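Travel Help Board > Holy sites and old cities > Trip planning

Is a guided pilgrimage through the Skurnavstead valley too much for my mother?
Posted by Noemi Cocco, April 2020

Hello everyone, I hope you are all keeping well. I know none of us is going anywhere just now, but I am trying to plan something nice for next year and it cheers me up no end to have the maps out on the kitchen table. My mother is seventy-eight and has wanted to see the monastery at Skurnavstead ever since her own aunt went as a girl and came home with a little tin icon, which still hangs by our front door. She walks well on the flat but is slow on steps, and she does like a sit-down after lunch.

The tour I have been looking at is run by Premow and takes in the monastery, the covered market at Begay and two nights by the sea at Stadatport. It all looks lovely, but the leaflet says 156 steps up to the upper chapel and gives no hint of whether there is another way round. Would we be happier hiring a driver and going at our own pace? And what is the weather like early in the year? She can't bear the heat. Thank you so much in advance, and sorry for going on.

Mortimer Benavides
Hello Noemi, what a lovely thing to be planning. My late wife and I did this very trip with Premow, and then I went back on my own with a driver, so I can speak for both.

The steps are real enough, I'm afraid, and the middle stretch has no handrail. But there is a track behind the monastery, past the beehives, which the monks use for deliveries. If you ask at the gatehouse before the morning service they will usually let an older visitor be driven up. On the coach tour you get there after the service, when the gatehouse is shut for lunch, so you would miss the chance. That alone would make me choose the driver.

Do stop in Begay, though, and go in by the east gate, where the spice sellers are. The little mosque beside it has three columns from a much older church, and the man who looks after it is very proud of them – he will show you the carved fishes if you take your shoes off and don't hurry him.
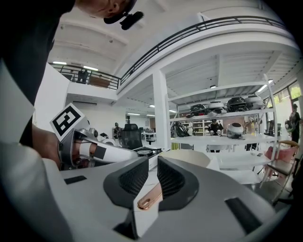

Close work, with a black cap and a black-and-white marker card

As for the weather, we went in February and had cool, bright mornings and one really wet afternoon. The almond trees were just coming out. Your mother will want a proper coat for the monastery, which sits high up and catches the wind, and something lighter for the coast. Stadatport was mild enough for us to have our coffee outdoors. Ask for a room at the back of whichever hotel you choose, as the fishing boats go out very early and they are not quiet about it.

Faizal Manurung
Driver is better. Bus 30 also goes from Stadatport to Begay but it fills up and you can stand the whole way. Not for a lady of that age.

Asif Ghauri
I agree with Mortimer about the driver, but please settle the price for the whole day before you set off, waiting time included. We paid 515 in the local money for a day with a very patient gentleman, and friends of ours who hadn't agreed anything beforehand were asked for 915 at the end of it, which rather spoilt their supper.

One small thing about the monastery – both ladies and gentlemen need their shoulders and knees covered, and the shawls they lend at the door are rather scratchy, so bring your own. There is a bench under the big walnut tree in the lower courtyard where your mother could have her rest. My father slept there for most of an hour and one of the monks brought him a glass of tea when he woke. If you do go with Premow after all, ring them and ask for a seat near the front of the coach, as the road up has a great many bends.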